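Lalwood Opens 24 Lakeside Cottages at Grallura for Fall and Winter Stays

Bookings now open for first arrivals in November

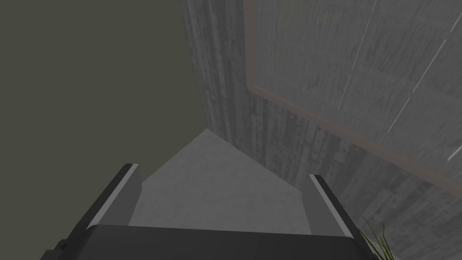

Computer rendering: a dark gray gripper above a light gray floor.

GRALLURA, Sep 11, 2018 – Vacation rental company Lalwood today opened bookings for its new group of self-catering cottages on the east shore of Lake Grallura. The site has 24 cottages and will take its first guests in November. It will stay open all year, including the winter months, when most places to stay on the lake are closed.

The cottages stand on 60 acres of woods and open meadow that used to be a summer camp. Lalwood bought the land from the Bartoš family, who ran the camp until it closed. The old dining hall has been kept and repaired and now holds the front desk, a small grocery store and a reading room with a fireplace. The camp's dock has been rebuilt in the same spot.

Each cottage sleeps two, four or six people. All of them have a full kitchen, a living room with a wood stove, a covered porch and a place to park next to the door. Linens and towels are included in the price, as is the first basket of firewood. More firewood can be bought at the store. The larger cottages have a washer and dryer, and guests in the smaller ones can use the laundry room behind the dining hall.

Three of the cottages are on one level, with wide doorways and a roll-in shower. They are the closest to the dining hall and are joined to it by a paved path with lights. Guests who need one of these should say so when they book, and the desk will hold it for them.

"People have asked us for years for somewhere on this lake that doesn't shut down after the summer," said a spokesperson for Lalwood. "The walking is good in the fall, it's quiet, and you can get a table in town without waiting. We think a lot of families will come back for a second trip once they have seen it at that time of year."

What there is to do

A marked trail starts behind the dining hall and follows the shore to the town of Grallura, 2 miles to the south. The trail is mostly flat and takes less than an hour on foot. A second trail climbs through the woods to the old fire lookout. It is steeper, and the upper part can be icy, so guests should ask at the desk before going up in winter.

The beach in front of the cottages is small and stony, with a shallow shelf that suits children. Rowboats and canoes are free for guests to use from spring until the end of fall, weather permitting. Fishing is allowed from the dock and from the boats with a state license, which the grocery store sells. In winter the store also rents snowshoes by the day.

The town has a bakery, two restaurants, a hardware store and a museum of lake boats that opens on weekends out of season. The nearest supermarket is a short drive past the town on the county road.

Prices and booking

Prices depend on the size of the cottage and the time of year. The lowest rates apply from November to the end of March, apart from the holidays. The minimum stay is two nights, or four nights over a holiday. Guests who stay a full week in the low season pay for six nights.

The first 1,000 nights booked will be sold at a reduced opening rate. The rate shows on the booking page for as long as it is available and cannot be used together with the weekly discount.

Reservations are handled through the Tuneo booking system, online or by phone. A deposit of one night's rent is due at the time of booking, and the balance is due on arrival. Bookings can be changed or canceled without charge until two weeks before the first night – after that, the deposit is kept, but it can be put toward a later stay within the same year.

Dogs are welcome in half of the cottages for a small cleaning fee. They must be on a leash near the dock and the meadow. Smoking is not allowed indoors.

Getting there

The cottages are reached by the shore road, which the county plows in winter. The last stretch is a gravel drive that Lalwood maintains itself. Snow tires are advised from the first snowfall. Guests arriving by bus can be picked up from the stop in Grallura if they call the desk a day ahead.

Check-in is from 4 p.m. and check-out is by 11 a.m. Guests who expect to arrive late will be sent a door code so that they can go straight to their cottage.

About Lalwood

Lalwood rents out cottages, cabins and apartments in lake and mountain areas. The company owns and looks after all of its properties and has its own cleaning and repair staff at each site. Grallura is its first location to open in all four seasons.

Media contact: Lalwood Press Office. Floor plans, a site map and a rate sheet are available on request.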